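Wed 31 May

Bus 20 back in the shop, the Plonness party coach. Odometer 1,897 higher than at the last service. Thaís booked it for two evenings at the end of the week, so it has to go out clean and with the rear cabin lights working.

Complaint from the driver (Osvaldo): left light strip drops out when the sound system is turned up. Checked the cabin fuse box first. Fuses fine. Ground strap behind the bar cabinet had worked loose and the paint under the ring terminal was never scraped back. Cleaned to bare metal, new bolt, grease over the top. Ran the amp high with both strips on and the engine idling. No dropout. Want to try it again on the road before I sign it off.

Door: entry step sensor slow to read. Wiped the lens, no change. Swapped in the spare from the Vasconcelos limo and it reads right away, so the old sensor is bad. Part on order from Cimside, 1,402 with the bracket. Jussara has the paperwork. The limo stays parked until it comes.

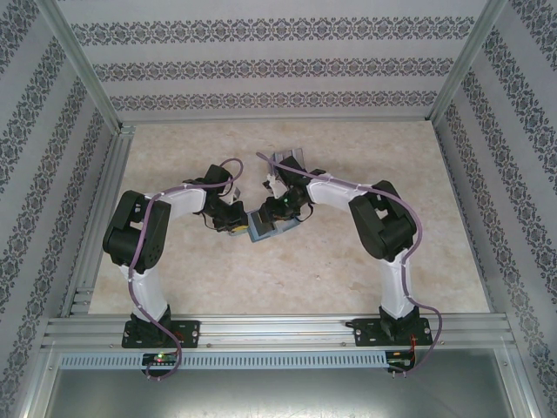

Two arms, one block, grippers meeting in the middle.

Seats: two of the side bench covers have split seams near the wheel arch. Emerson can restitch them off the bus but needs them by noon tomorrow. Took both off and tagged them. The foam is dry and can go back in as is.

Air conditioning blows cold up front, weak at the back. Filter was packed with lint and glitter. Changed it, better but still not right. I think the rear blower is on its way out. Did not open it today.

Left to do:
Road test with sound and lights on
Rear blower, check the current draw
Refit bench covers
Top up washer fluid
Ask Thaís if the customer still wants the dance pole taken out, the order says yes and her note says no

Keys are on the second hook. Getetti charger is on the house battery overnight, please leave it plugged in.

W. Lopes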